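Category: Bench Notes / End Effectors
2 comments

October 26, 2024

Gripper comparison, handheld units, whiteboard area. Evura finger pads against the Taltia set we have used since June. Same controller firmware on both, logging at 600 Hz.

— Taltia: 689 samples kept. Slip on thin magnets.
— Evura: stiffer. Closing force drifts after a restart — Habibur to check the offset.

Views from the gripper cameras, whiteboard in both:

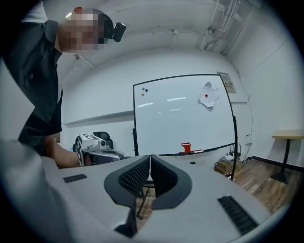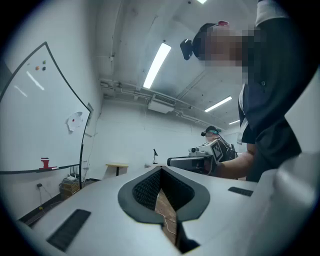
Next

Atieno to repeat with 4 pad thicknesses. Recalibrate wrist cameras first.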